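Pukside Opens Laundry and Folding Room for Residents on Gilchrist Street

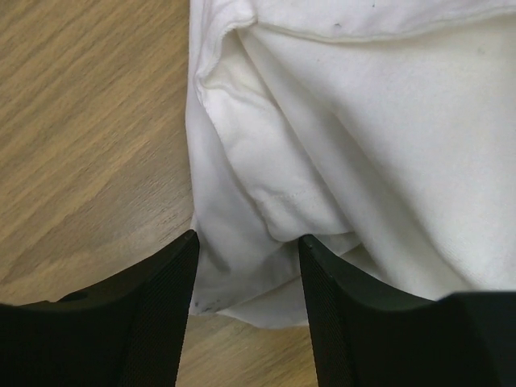
PUKSIDE – Residents of the Pukside apartments can now wash, dry and fold their clothes in one place. The new laundry and folding room opened Tuesday on the ground floor of the Gilchrist Street building and serves all 239 apartments. Shirts make up much of what people bring down, and a plain white one needs a clean, smooth surface as much as anything else does. A light brown tabletop with a visible grain gives enough contrast to show where a white hem ends and to pick out a small dark mark before the item goes back in a drawer. Residents can then treat the mark at the sink and run the item again.

The project was designed and built by Alari, which has managed the property for Pukside since the buildings were last renovated. Work began in January. The room replaces an older laundry that had machines along one wall and no place to set clothes down after drying.

"People were folding on top of the dryers or carrying everything upstairs in a heap," said Zhenhua Wei, building services manager at Alari. "We asked residents what they wanted, and tables came up more often than new machines did. So we started with the tables and fit the rest of the room to them."

The folding tables are set at standing height, with one lower table near the door for residents who prefer to sit. There are hooks on the wall for hangers and a shelf underneath each table for baskets and bags. The tops can be wiped down with a damp cloth. Detergent and stain remover are to be kept at the sink counter so that the folding area stays dry.

A printed folding guide will be posted on the wall beside the tables. It covers T-shirts, towels, pillowcases and fitted sheets. For T-shirts, the guide suggests laying the shirt face down, smoothing it from the collar toward the hem, turning in the sides and sleeves, and then folding from the bottom up. Knit shirts should be folded soon after the dryer stops – they crease quickly if left in a pile.

Alari will also hold free evening sessions on clothing care in the room. Each session lasts 40 minutes and is limited to 30 residents. Topics include sorting whites, reading care labels, treating small spots on cotton and repairing a loose hem. The first session is on whites. Residents are asked to bring one or two washed items to practice on.

"A lot of white shirts get thrown out over one spot," Wei said. "Most people would keep them if they knew what to try first."

The room is open every day from 6 a.m. to 10 p.m. Entry is with the regular building key. Folding tables are shared and cannot be reserved, and residents are asked to clear their items within 30 minutes when others are waiting. Clothes left overnight will be placed in the marked bin by the door and held at the management office for one week.

Sign-up sheets for the evening sessions are available at the Pukside management office and on the notice board outside the laundry room.

About Alari
Alari manages and maintains rental housing, including shared laundry, storage and mail rooms.

Media contact
Zhenhua Wei, Building Services, Alari
Pukside management office, Gilchrist Street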